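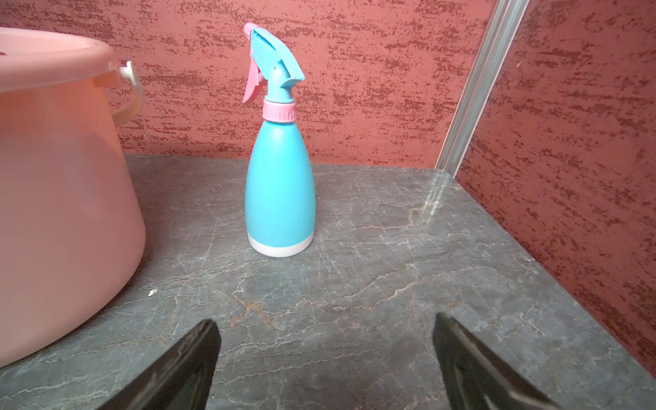
The Saturday Bucket Is Back
Home & Household, September 2021

If you were with us last fall you already know how I feel about the bucket. For everyone who has joined the Andmont list over the summer (over 200 of you, hello!), let me bring you up to speed, because I have been looking forward to writing this one since the windows were still open all night.

The idea is simple. You take one bucket and one spray bottle, you pick one surface in the house, and you give it 30 minutes. Everything on that surface that doesn't live there goes into the bucket. Then you spray, wipe, and walk the bucket around the house until it's empty. I love it so much. I did my kitchen counter before breakfast last week and was so pleased with myself that I did the hall table too, and then the top of the dryer, and then I had to stop and eat something.

A lot of tidying advice begins with sorting into piles, and piles are where I come undone. I make the piles, the phone rings, and three days later the piles have become furniture. A bucket won't let you do that. It has a handle, it fills up, and it's a bit ridiculous to leave it sitting in the middle of the counter, so you carry it off.

Which bucket?

Any bucket! But I'll make a case for a cheerful one. I went for pink plastic with a white handle, and a blue spray bottle that has a pink trigger and collar, and yes, I bought the one to go with the other, and yes, I would do it again. Mop buckets in our house have always been gray, and they have always lived behind something. The pink one stays out where I can see it and I reach for it without thinking.

A few practical points from readers who wrote in after the first round:

Check the handle before you fall in love with the color. You'll be going up and down stairs with this thing, and a handle that digs into your fingers will end the project by the second trip.

Don't go too big. A bucket you can carry with one hand is plenty, and you'll want the other hand for doors.

Keep it for dry things. If you also mop with it, dry it out properly first. Ksawery Pawlak wrote to tell me he had dropped his electric bill, a library book and one slipper into half an inch of old mop water, and he has since bought a second bucket.

And the bottle?

Mine gets warm water and a small squirt of dish soap, made fresh each time. That does for sealed counters, painted shelves and plastic. If your counter is marble or another natural stone, stay away from vinegar and lemon, which can dull the surface, and go easy on the soap too, as it leaves a film if you don't rinse it. A damp cloth and then a dry one will get you most of the way. Store-bought cleaners stay in the bottles they came in, please, with their labels on. And if you refill a plain bottle with anything at all, write on it what it is. Masking tape and a marker will do.

What turns up

My favorite part! I asked you last time to tell me what ended up on your surfaces, and the answers kept me going all winter. A shoehorn. Two left gardening gloves. A jar of buttons that had been on the move since a house sale in Skismont. Somebody's retainer, which I'll say no more about.

Ours was a lovely muddle this time. A kitchen spatula with a red blade and a light wooden handle, a good long way from the stove. A small yellow toy shovel, which belongs to beach season and ought to have gone into the garage weeks ago. And the mint-green file organizer, the stepped plastic kind with four compartments, which came out to be wiped down and given a new job. The spatula went in the bucket blade up, and stuck out over the rim looking very proud of itself. 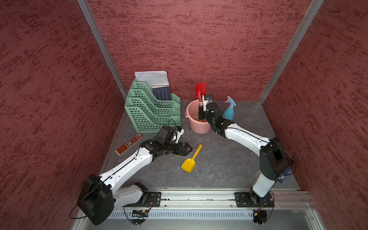
How to run your 30 minutes

Set a timer. The oven one is fine. Knowing that it ends is what gets me started.

Pick one surface and say it out loud if you have family around. "The counter" is good. "The kitchen" is much too much.

First pass, strays only. Anything that lives somewhere else goes in the bucket. Big things stand at the sides, small things go in the middle, and sharp things stay out altogether - carry those separately.

Second pass, the things that do live there. Lift them, wipe under them, put them back. Start at the back and work toward yourself so you aren't leaning across wet counter in your sleeves.

Third, the walk. Take the bucket room by room and drop things off where they belong. Try very hard not to begin tidying the rooms you visit. You're delivering the mail, that's all.

Whatever is left in the bucket when the timer goes has no home, and that's useful to know. Give it one, or give it away. The swap shelf at Suksawat Hall is open again on weekday mornings and they are glad to have kitchen tools and clean outdoor toys (no paint, no batteries, no single shoes).

A word for the file organizer

I want to put in a good word for these, because so many of us bought one for papers and then stopped having papers. A tiered organizer makes a terrific landing spot on a counter or a desk. Bills to pay at the front where they nag you, then school letters, then coupons, and the tall slot at the back for the cutting mat or the tablet. Mine used to live in a closet holding old manuals, and I went through those as well while I was at it. We had the instructions for a Hustix bread maker, model 1761, that left this house two kitchens ago.

If yours is plastic, take it to the sink. Dust collects in the cutouts and a cloth only pushes it around. An old toothbrush and warm soapy water, a rinse, and stand it on a towel overnight. It came up so fresh that I keep walking past to look at it.

Join in

We'll be doing one surface a week through the end of October, and I would be thrilled to hear what you choose. Week one is the kitchen counter, week two is whatever is nearest your front door, and after that I'm taking requests. There are already votes for the top of the fridge, so clearly we have some brave people on this list.

Write to me at Andmont, Box 3418, or just hit reply. Send your finds, your bucket colors, and your best trick for getting dried pancake batter off a counter, which I still haven't cracked.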